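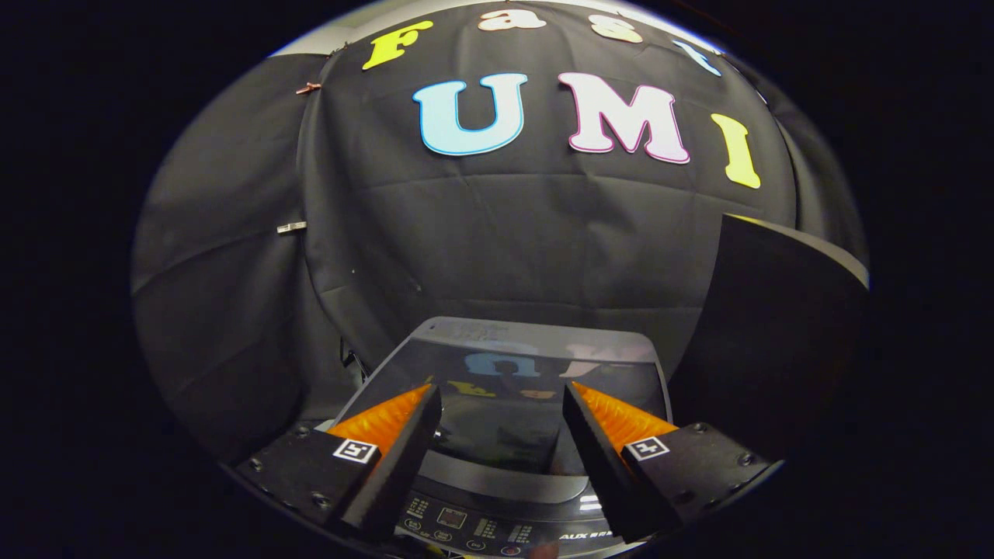
Black backdrop fabric with cut-out letters attached, copper-colored clip near the corner.

Review: Grasso fabric backdrop, wide size

I have had the Grasso backdrop in regular use since August, mostly behind a craft table and twice behind a display at the Clalldale library hall. It replaced an Ondis panel of similar size that had faded to brown along the fold lines. I bought it at full price from Satbridge.

Material. The cloth is a matte black polyester knit with a slight stretch across the width and almost none along the length. Hang it with the stretch running side to side. I tried it the other way for a week and the bottom hem sagged 2 inches in the middle. Weight is moderate. A desk lamp placed directly behind it shows through as a dull spot, but daylight from a window does not.

Wrinkles. The product sheet says wrinkle resistant, and I would call that generous. It comes out of the bag with a grid of hard creases. Hanging overnight removed the shallow ones. The rest needed a steamer on low, applied from the back. An iron is a bad idea - mine left a shiny patch near the lower hem at the second heat setting. Soft folds come back whenever the cloth is hung without tension, and they are less noticeable from across a room than they are up close.

Hanging. There is a rod pocket along the top edge, wide enough for a 28 mm pole. A 32 mm pole goes in but has to be worked through by hand, and the seam puckers afterward. Without a pole, clips do the job. None are included. Small metal spring clips hold well on the double-layer hem and slide on the single layer, so keep them to the hem. Put one at each corner first and fill in between.

Attaching things to it. Card letters are the main reason I own a backdrop. Double-sided foam tape holds light card for a day or two and then lets go from the top. Straight pins are better and leave no mark I can find. Hook dots grab the knit weakly and pull fibers when removed. Pale colors read clearly against the black, and a contrasting outline helps with white card. Dark blue and dark green disappear.

Lint. This is the main fault. The surface picks up dust, thread, and pet hair, and a roller is needed before each use. The old Ondis panel was noticeably better here.

Washing. Cold, gentle cycle, line dried. No measurable shrinkage after 800 minutes of total machine time, which I logged out of habit. Some dye came out in the first wash, none later. Wash it alone the first time.

Stitching is even, with one loose thread at the left end of the rod pocket. I trimmed it and it has not run.

Rating: 4 out of 5. One point off for lint. The narrow size uses the same cloth, but I have not tested it.

Posted Wed 15 November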